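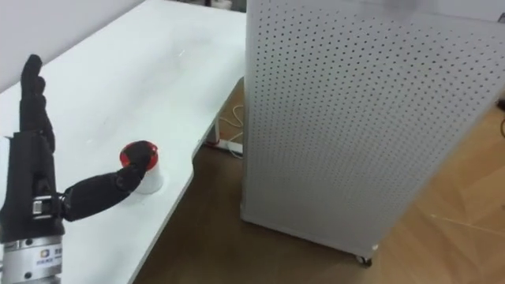 Brokness room objects, v2

List of the things in the small room set plus notes on how they get named in the labels. Kept by Rocío Acuña. Old list (v1) had the cups and buckets in one class, please don't use it anymore.

Contents
2,522 stills
293 of them with a bucket label
one csv, one row per object per still

Tabletop
cup_small: white body, red on top. Label the whole cup even when the red is half covered.
table: white, one class, no split for the curved cutout in the edge. Smudges and reflections are not objects!! v1 had lots of these.

Floor and big stuff
bucket: plain white plastic. Some light makes it look off-white, same class.
purifier: tall white box with black slats. Tall side and grille go in one mask. Small items lying on top get their own mask, label is small_pack, dont guess the contents.
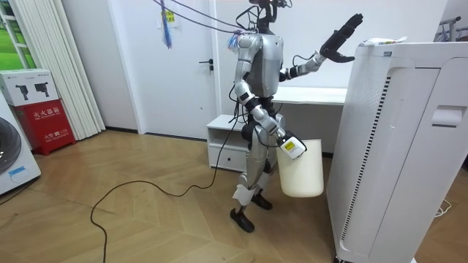
Walls, window, door
door: white, dark lever handle. Handle is a separate part.
blind: the long white vertical one. One mask for the whole thing, slats are not done one by one (Eino tried, took forever).
extinguisher_box: red, marked 灭火器箱. Text goes in the text column as is, no translation.
floor: light wood, herringbone. Cables lying on it are cut out of the floor mask.
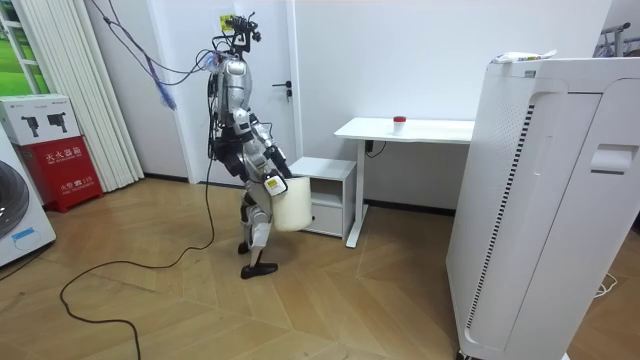
Bucket, closed door, blind and red cabinet together.

Known problems
White on white. Door edge against the wall is off by up to 10 pixels in places.
Purifier and bucket overlap in a lot of stills, check the order column before you trust the masks.
A few rows still say "pail". Same as bucket, will fix in November.

Questions or wrong labels: Rocío Acuña or Eino Koivisto. Send the row number, not a screnshot.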